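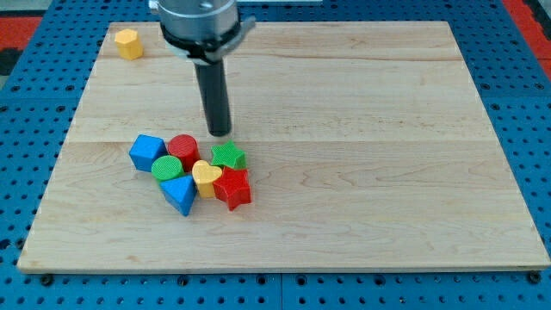 The pushing rod comes down beside the stars. The yellow hexagon is off on its own at the back.

I've spent most of this summer pushing toy blocks round a board with a stick, and I'm having a lovely time. The stick belongs to a robot arm, mind you, and the whole lot comes as part of the Trustum tabletop kit, which I've had on loan from Mekano's demo room in Brindton.

If you've only ever seen robots pick things up, pushing looks like a step backwards. One black rod with a rounded tip, no fingers, nothing to grip with. But have a go! The first time I tried to nudge a heart-shaped block in a straight line it spun off to one side like a shopping trolley, and I was hooked. A cube is fairly polite. Stars are a menace, they catch on each other's points and drag their neighbours along for the ride.

You steer with a little handset (comfy, a bit plasticky) and the arm keeps the tip at whatever height you set, so all you're really thinking about is left, right, forwards and back. Once you've got the hang of it you can record your runs and have the software, called Solís, learn from them. I did 54 on my first go, all of them the same job: get the blocks into a bunch. It then had a stab at it by itself and was dreadful. At 134 runs it was rather good, apart from a stubborn habit of leaving one block behind. I went on to 200 and it mostly got over that.

Setting up took me an evening. Bolt your board down to the pegboard, fix the arm, run the calibration. The manual is fine until page 5, where it suddenly assumes you know what a tool offset is. I rang support and got Emiliano Ayala, who talked me through it in the time it took my tea to go cold (it's the distance from the arm's flange to the end of the rod, and you do have to measure it yourself).

Grumbles? The tip scuffs pale wood if you set it too low, so start high and creep down. The collar that holds the rod needs a proper tighten now and then, and the tool for it is so small I've lost it twice. And I'd like the software to tell me when it's stuck. At the moment it just keeps prodding.

Would I buy one? For a school or a club with a bit of space, yes, I would. For home it's a lot of table to give up. Mekano is hiring the kit out by the month from its Brindton shop, and there's talk of a smaller board next May. I've already asked to have a go on it.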